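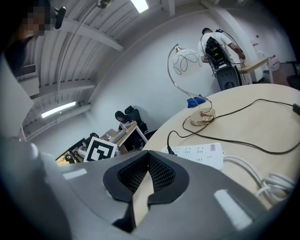 A desk lamp, its cord and a power strip on the round table in the collection room, seen from a hand-held gripper.

Visit to the Vumell laboratory, Flotden
Report for members, 21/04/2020

The autumn programme of study visits included an afternoon at the Flotden site of Vumell, where a research group works on teaching robots to handle household objects. The visit took place in October and was arranged at the request of members with an interest in automation for domestic and care settings. The group's paper on the method has since been released to partners, and its main results are included in this report with permission.

Members were received on the ground floor and given a short introduction before being taken to the collection room. The project, known internally as Wada, asks whether a robot arm can learn a task from recordings made by people who hold the gripper in their own hands. In the more usual arrangement an operator steers the arm from a distance, a slow process that ties up the robot for the whole session. Under Wada, the robot is needed only at the testing stage.

The hand-held tool is called Flister. It has the same finger geometry as the gripper fitted to the laboratory's arm, and a camera placed so that the fingers and the objects ahead of them are recorded together. The position of the tool is worked out afterwards from the recording. Printed marker boards are used to tie each session to a common reference, and one such board was standing in the room by a desk.

The tasks chosen are ordinary ones. Members were shown work with a desk lamp and a power strip on a round table, with the lamp's black cord lying in wide loops across the top and a crumpled blue cloth beside the lamp's arm. Cords were described by the staff as the hardest part of the present programme. A cord does not keep its shape between attempts, and a movement that suits one arrangement may be of no use in the next. The group therefore asks its collectors to begin each recording with the cord laid differently, and to leave other objects on the table.

The collection reported in the paper contains 1,982 recordings. The group trained one model on the full set and a second on 300 recordings selected at random, and compared the two on the laboratory's arm. Each model was given 100 trials of moving a plug to a stated socket on a strip. The model trained on the full set completed 81 of them and the smaller one 46. Most failures in both cases occurred in the last part of the movement, when the fingers hid the socket from the camera.

A second result drew more discussion. When the full set was restricted to recordings made on a single table, performance on that table hardly changed, but performance on a table the model had not met before fell sharply. The group concludes that variety of setting deserves more attention than the number of recordings. It now moves its collection to a different room or table every 6 working days.

Questions from members concerned safety and cost. On the first, the staff confirmed that no live sockets are used in robot trials. On the second, they were unable to give a price for the tool, which is made on site in small numbers. One member asked whether differences in the way people hold the tool affect the training. The reply was that they do — left-handed collectors in particular produce different approach paths — and that a separate study is planned.

The visit closed with a demonstration of the arm in the adjoining laboratory. It placed the plug correctly at the second attempt.

The Association thanks Vumell for its hospitality. Members who wish to receive the paper should apply to the office in writing, giving their membership number. Places on the next study visit will be allotted in order of application.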